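Search the forum
Log in to reply

Kazmi vs Gedeck – is this rematch ever getting signed?

243 comments · 83 shares

jabhappy55
So Kazmi's people now say the contract has been on Gedeck's desk since May. Gedeck's side says they never got a rehydration clause they could live with. I've followed both guys since the small hall days and I'm losing patience! The first fight was close, give us the second one.

southpaw_lu
Kazmi doesn't want it. He got hurt to the body in the eighth and he remembers. Watch it again with the sound off.

jabhappy55
I have, twice. He won the last three rounds. I keep all my scorecards at home (yes, on paper) and I had it 115–113 Kazmi.
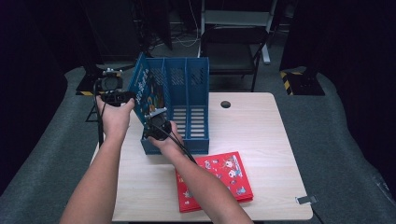

Red book and the blue organizer on a table

ropeadoper
115–113 is generous lol. I had it a draw. But southpaw is wrong too – Kazmi took the short money last time and still showed up. Doesn't sound like a scared fighter to me.

southpaw_lu
Short money in front of 3,000 of his own fans. Put it in Gedeck's town and see how fast he signs.

ropeadoper
Haris Durrani said on the Jollero podcast that they'd go anywhere if the split is 55 to the winner. He trains the guy, so I'd take his word over ours.

southpaw_lu
Trainers say that every time. Shahzad Ghauri is the one doing the deal and he hasn't said a thing about a split. Wake me up when he does.

jabhappy55
Ok, fair point about Ghauri. I still think it lands at the Zidorham Arena next spring, and I'll be buying a ticket wherever it is. My brother has Gedeck by late stoppage and we've got dinner riding on it.
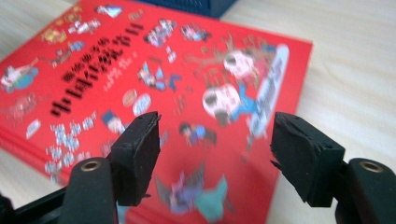

Undercard wish list

ropeadoper
If it does get made, please no more eight-round mismatches before the main. Last time I was half asleep by the ring walks.

southpaw_lu
Finally something we agree on.

Get fight news in your inbox – enter your email to subscribe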